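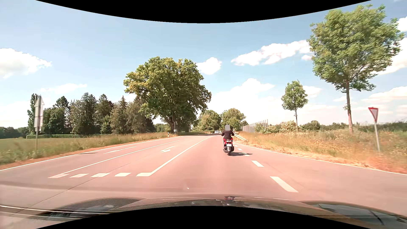 Four days of scooter travel between Valcárcel and Stakholm. Posting my notes as a thread for anyone planning the same route in November. Mostly road conditions, lanes, fuel and where to stop.

The first stretch out of Valcárcel is slow. Traffic lights every couple of blocks, delivery vans parked in the right lane, and cobbles for the last part before the bypass. I left at 6 in the morning and still got stuck behind a bus the whole way.

Once you get past the bypass it opens up. Long straight pieces, trees at the far end, grass along the side. The pavement there is a pinkish gray and very smooth. Easiest riding of the trip.

Lane markings on that section are in good shape. Solid white lines where you can't cross, short dashes on the right where the extra lane joins. The turn arrows are painted big but they flatten out when you look at them from a distance, so it's hard to tell which way one bends until you're close.

A lot of riders sit right on the dashed line. I'd stay near the middle of the lane. Drivers coming in from the side lane don't always look, and you want some space to move.

There's a guardrail on parts of the right side. Where it starts, the side lane gets wider and the edge line curves out away from you. Don't follow the curve if you're going straight. I did that once on day one and ended up at a tile warehouse.

Watch the seams in the asphalt. Some of them run diagonally across the lane and you feel them more on small wheels than you would in a car. Same with the thick white paint blocks – fine when dry, slippery in rain. Cross them upright and stay off the brake.

Fuel. I filled up in Valcárcel, then at Fallum, then once more before the hills. My tank is good for about 200 km if I keep the speed down. The station at Fallum closes at 8 in the evening and the pump outside only takes cards. The next one is 47 km on.

Fallum itself is a decent place to stop. One main street, a bakery, a hardware store that sells inner tubes and oil. I bought a pair of thin gloves there to wear under my regular ones and used them every morning after that.

On clothes: wear long sleeves even if it's sunny. The sky was clear blue with a few white clouds most of the way and I was still cold by noon. Any jacket that closes at the neck and wrists will do. I brought 2 sweaters and had both on by the time I reached the hills.

Luggage was one bag strapped to the seat and a small pack under my feet. The straps came loose after the cobbles on the first day. Check them when you stop for gas. A Litevus bag is what I have, the 30 liter one. The zipper is stiff but it kept the rain out.

The hills before Stakholm are the slowest part. Full throttle and still getting passed by everything. There are pull-outs on the uphill side – use them if a line of cars builds up behind you. Most drivers waved.

Late afternoon is nice to look at and annoying to ride in. Shadows get long and stretch right across the lane lines, and under the trees you go from bright to dark every few seconds. I took my sunglasses off for that part.

Total on the odometer when I parked in Stakholm was 1132 km, including the tile warehouse and a detour on day three to find an open pharmacy. You could do it shorter. The direct road has more trucks and less shoulder, so I skipped it.

Someone asked about tires. Regular road tires, nothing special. I checked pressure every morning before starting. The rear lost a little each night and the front was fine the whole way.

I'm taking a different road back, along the coast. Will add the fuel stops for that one here when I have them.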